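Site Safety Checklist: Household Task Trials, Hand-Held Gripper Stage
Project: Flukanen
Inspector: Zlatko Shehu
Date: 4/17/22
Scope: can a two-gripper setup do small-item jobs in a lived-in house, and what has to be fixed before an arm does them alone

1. Work area

1.1 Floor clear of cords and rugs within reach of the operator: OK
1.2 Room lighting on: OK
1.3 Stairs and upper railing checked for items that could fall: FIX
Comment: Something dark is draped over the balcony railing. Take it down before the next session. Same remark as in October.
1.4 Other people told where the work zone ends: OK, but mark it with tape. Talking to them is fine for one session and won't hold up for a week of them.

2. Grippers and wearables

2.1 Fingers close fully, no play at the hinge: OK
2.2 Strap snug on forearm, skin not pinched: OK
Comment: Operator was in short sleeves. Wear a thin sleeve under the strap on long runs.
2.3 Cables secured along the arm: FIX
Comment: See picture. The loop is long enough to catch on a small item or a drawer pull. Clip it in two places.
2.4 Marker cube tight on its mount, faces clean: OK
2.5 Grip force limit set: OK, 40 percent for all household tasks

3. Task station

Station 3 is the white appliance with the arched window. The job is to pick up the small red-capped items from the top rim and set them back in line. A person does this without looking. For the grippers it is one of the harder jobs on the list, as the panels are glossy and the rim is rounded. 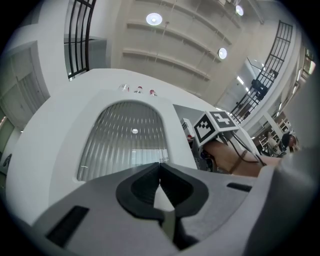
Station 3, both grippers at the appliance. Note cables hanging under the cube.

3.1 Appliance stable when pushed by hand: OK
3.2 Items on rim unbreakable or acceptable to lose: NOT CONFIRMED
Comment: Ask Forsberg what is in them. If there is any liquid, swap for empty ones.
3.3 Grippers can't strike each other at the rim: FIX
Comment: Two hands in that space is tight. Agree on which one moves first and write it on the task card.
3.4 Window on the front protected: N/A for slow trials. Needs a pad before any powered arm is used here.

4. Ready for unattended work?

4.1 Wiping flat counters: YES, with stop button in reach
4.2 Loading a bin: YES, same condition
4.3 Small items on a rounded rim: NO
4.4 Anything on the stairs: NO
Comment: The log stands at 368 attempts for item 4.3, all of them guided by a person. That tells us the gripper shape can do the job. It says very little about a machine choosing where to grab. Wundus would like this moved to YES by the next visit and I am not signing that. Drivier shop-floor bins are a different case and have their own sheet.

5. Follow-up

Cable clips: order and fit before next session
Railing: clear and keep clear
Task card for station 3: rewrite, send to me
Next full inspection: at 2,000 attempts or after any change to the fingers

Result: PASS WITH FIXES for guided work. Not passed for unattended work at station 3.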